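Pollock: Gallery from the Simulated Tabletop Study

Posted by Lewis Haldane, September 4, 2022
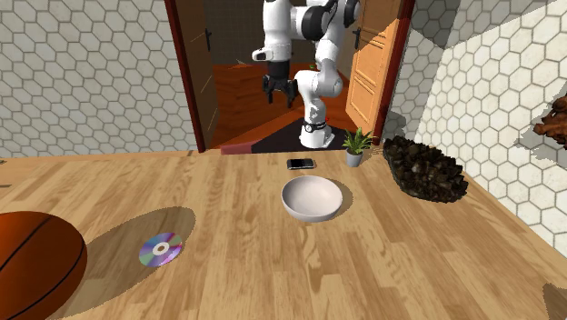
One of our rendered test layouts, with the arm waiting behind the table and its gripper open. The bowl, the disc, the phone and the plant all come from the common object pool.

Welcome, and thank you for stopping by! So many people wrote to us after the Bovcombe workshop asking what our layouts look like that it seemed friendlier to put a page together than to keep answering one letter at a time. I'm afraid I do go on a bit when I get started on this subject, so feel free to look at the picture and skip the rest of me.

The project is called Pollock, and the question behind it is a simple one to ask. If you teach a robot arm to pick things up entirely inside a simulator, how much does it matter what the simulator's rooms look like? We had always kept our rooms plain – gray table, gray floor, one soft light overhead – and our policies learned quickly and scored well. Then we changed the tabletop to planks and moved the light, and the scores fell so far that I spent two days looking for a bug in the grasp code. There wasn't one. The policy had simply never met a shadow worth speaking of.

After that we built the generator, which we named Evberg. For every layout it draws a room, a set of surfaces, a light direction and a handful of objects, and drops the objects onto the table with no regard at all for whether they belong together. A basketball can turn up beside a compact disc, and its shadow can fall right across the disc, as you'll see in the render at the top of the page. I have grown very fond of these odd combinations, and I admit that I sometimes open a few dozen of them over my morning coffee with no scientific purpose whatsoever.

The main training set came to 4000 layouts, drawn from 13 room styles. For testing we held back another 100 layouts in room styles the policy had never been trained on, and we gave the policy nine tries at each one, with a fresh random seed every time. We then ran the very same test on a second policy trained only in the old plain gray room, so that the two could be compared fairly.

The policy trained on varied rooms did better in the new rooms, which we had hoped for, but the part that surprised us was where the gain came from. Changing the wall and floor patterns helped only a little. Changing the direction and hardness of the light helped a great deal, and most of the improvement was still there when we turned the wall patterns off again. Strong shadows across the table seem to be what the plain-room policy could not cope with. It would reach for the dark edge of a shadow as if it were the edge of an object, and it did this most often with flat things such as discs and phones.

Shiny objects are still a trouble to both policies, and I don't want to pretend otherwise. A disc shows different colors from every angle, it has hardly any height for the fingers to close on, and our simulated depth readings near it are noisy. My colleagues at Kumville are trying a version that nudges flat objects to the table's edge before grasping them, and I am looking forward to seeing how that goes.

We plan to release the layouts and the scoring scripts in October, once the file naming has been tidied up (my fault, that one). If you would like a particular kind of room or object added to the generator before then, please write to me through the contact form and tell me what you have in mind. Requests for more houseplants have already been noted.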